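删除观看记录需要几步:流媒体账户隐私设置的可用性调查

课程项目报告 人机交互基础 第四小组
执笔:Mathias Wallner 数据整理:Catarina Arruda

一、选题经过

选题最初是“青少年数字素养”,指导老师看完开题,批了四个字:“具体一点”。我们于是具体到了一个按钮。

起因是组里有人借家里的账户,连看了两季相亲节目,第二天首页推荐全变了样,全家都来关心他的感情生活。他想把记录删掉,花了整整一个晚上,其中大部分时间用来找入口。我们认为这是一个值得研究的问题,至少他本人这样认为。

本报告考察三个流媒体平台的观看记录管理功能:Zultar、Ljungberg 和 Drudalel。三家在 Hedville 校区宿舍里的用户最多,这也是我们负担得起的全部样本,毕竟每家都要付月费,而学院的报销单上没有“电视剧”这一栏。

二、方法

调查分两部分。第一部分为问卷,发出200份,收回有效问卷74份。无效的那些里,有一份每道题都选了“其他”,并在每个“其他”后面写了同一部剧的名字。我们没有采用,但有两名组员去看了那部剧。

第二部分为任务测试。受试者从平台首页出发,完成三项任务:找到观看记录页面;删除其中一条;确认这一条不再出现在“继续观看”栏里。手机端和网页端各做一遍,电视端只做第一项。最初的方案里电视端也要做完三项,预测试时 Catarina 用遥控器在屏幕键盘上输了四遍密码,方案便修改了。

操作过程用录屏软件保存,之后逐条整理点击路径。全部录像共得到1,944次点击,误触和返回都算在内。Catarina 把它们录入表格,用了她的整个十二月。 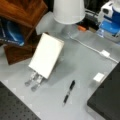 图1 桌上的夹爪与黑色笔

三、结果

先说 Zultar。它的网页端把观看记录放在“账户”下的“个人档案”里,层级不算深,问题在于页面很长,入口排在字幕字体设置和付款方式之间,字号比页脚的版权声明大不了多少。手机端应用里根本没有这个入口,点“账户”会跳到浏览器,再要求登录一次。多数受试者在这一步以为自己点错了,退回去重来,然后又被送到同一个地方。

Ljungberg 的思路不同,入口非常好找,首页右上角就是。打开后能看到完整列表,日期、集数、观看时长一应俱全,唯独没有删除。删除功能在另一个页面,名叫“优化我的推荐”。问卷里我们请大家猜这个名称是什么意思,得票最高的答案是“广告”。

Drudalel 最干脆,只有一个“全部清除”。不能选单条,要么保留全部历史,要么重新做人。有位受试者只想删掉一部动画片,犹豫片刻后按了下去,随后发现追到一半的六部剧都失去了进度。他的原话我们没有写进附录。

电视端的情况三家一致:看得到记录,删不了。Ljungberg 显示一个二维码,请用户改用手机操作;扫码以后打开的是帮助中心首页。

四、“删除”到底删了什么

第三项任务的本意是收尾,结果成了最费时间的一项。在 Zultar 删掉一条记录后,“继续观看”里的封面仍会留着,页面提示“更改需要一段时间生效”,没有说明是多长一段。我们等到第二天早上八点再看,封面消失了,取而代之的是同一部剧的续集,放在“为你精选”里。

Ljungberg 的删除在手机和网页上即时生效,不过搜索框里的历史词条要另外清理,入口在搜索页最底部。Drudalel 的清除确实彻底,连儿童档案里的记录也一并清掉了。确认窗口提到了这一点,用的是浅灰色的字。

需要说明的是,以上都是用户界面上能看到的变化。服务器端是否保留数据,我们无从得知。三家的隐私政策我们都读过,读完以后仍然无从得知。

五、建议

其一,入口名称应当直说。“观看记录”四个字足够清楚,不必改叫“我的旅程”(Drudalel 旧版)。其二,能看到记录的地方就应该能删,单条和全部两种方式并存。其三,清除会牵连其他档案时,提示文字请用看得见的颜色。其四,共用账户的家庭应尽早建立各自的档案。这条不是给平台的,是给本组那位同学的,他已照办,并给自己的档案设了密码。

六、局限

受试者全部是学生,对界面的耐心可能高于一般人,也可能只是课余时间多一些。问卷在宿舍楼里发放,回收情况与当晚有没有球赛关系很大。此外,Zultar 在测试中途更新过一次应用,把“账户”图标从左上角挪到了右下角,更新前后的点击数不宜直接比较,表格里已分开标注。

原计划还要考察下载内容的清理方式,只做完 Ljungberg 一家,数据太少,放在附录二供下一届参考。附录一为问卷原文,第七题有一处错别字,发出去以后才发现,为保持原貌未作改动。

七、分工

Mathias Wallner 负责报告撰写和任务测试主持。Catarina Arruda 负责问卷、点击数据录入及全部表格。三个平台的试用账户已于交稿前取消订阅,其中 Drudalel 的取消页面另需点击九次,未计入正文数据。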